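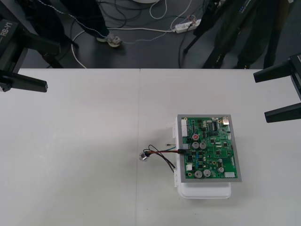 The Terosum trial cost less than I'd feared, and I'd been talking about it since April, so by the time I reached Nargate I was practically skipping. I repair old control boards for a living. My hands are good but they get tired, and here was a service that would lend me two arms and a bench for the afternoon!

Marianna Szulc met me at the door with a booklet of 91 pages and told me to read the first two.

"And the rest?"

"The rest is for people who want to argue with it."

I liked her straight away. She had the same look my old teacher used to have before switching something on, a kind of held breath, and she'd been with the arms since Terosum rented its first room.

I'd picked the Dredow board on purpose. It's a pig of a thing, crowded from one side to the other, with small connectors just where your thumb wants to be. I've sworn at more Dredows than I have at members of my own family.

"Where would you start?" Marianna asked.

"The left side. Always the left side."

She typed something short and stepped back. I'd expected speed, I suppose, or noise. The left arm came in low and slow with a little black connector between its fingers, and I found I was leaning the same way it was, like a passenger helping with the brakes.
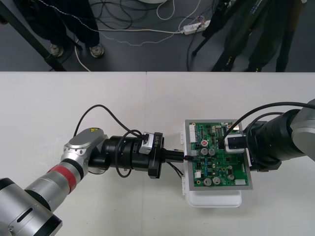
The green wire

"You can talk, you know," said Marianna. "It doesn't mind."

I couldn't, though. I was watching the wires. Anyone who has worked on a board knows that wires have opinions. They curl up, they roll over, they spring out of the tweezers and hide behind a capacitor. I've had a whole evening go on one lead.

The two arms simply shared them. One had hold of the red and black pair, the other took the far ends, and I stood there with my mouth open. My green wire, the one I'd been dreading, poked out over the board with its bare silvery end showing.
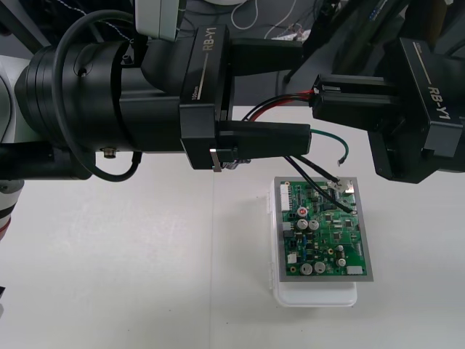 Red and black between the two grippers, green hanging over the board.

"It says 100mm on the wrist," I said, which was the only sensible remark I could find.

"It does," said Marianna kindly.

Then I asked for it again, and again after that (she let me choose the order the third time, and I chose badly, and she let me find that out for myself). The firm I used to work for, Paredes, had a machine that could do one job on one board, and if you moved the board by a whisker it sulked until morning. I told her so. She laughed and pushed my Dredow sideways with one finger.
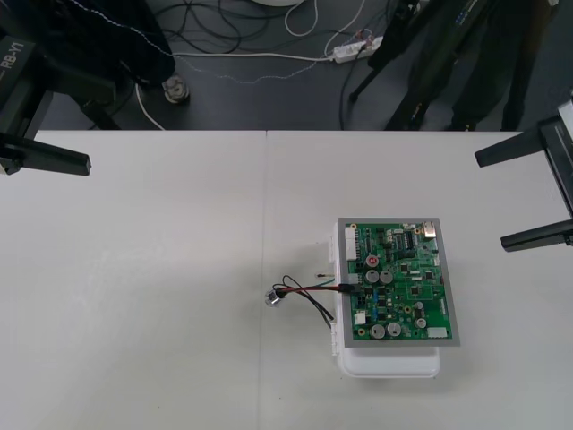
"Go on, then," she said. "Ask it."

I do have grumbles. The booklet is hard going past page two, and I'd have liked a stool. But I was still asking it for things when the street lamps came on, and Marianna had to put her coat on twice before I noticed.

"Same time tomorrow?" I said.

She was already writing it down.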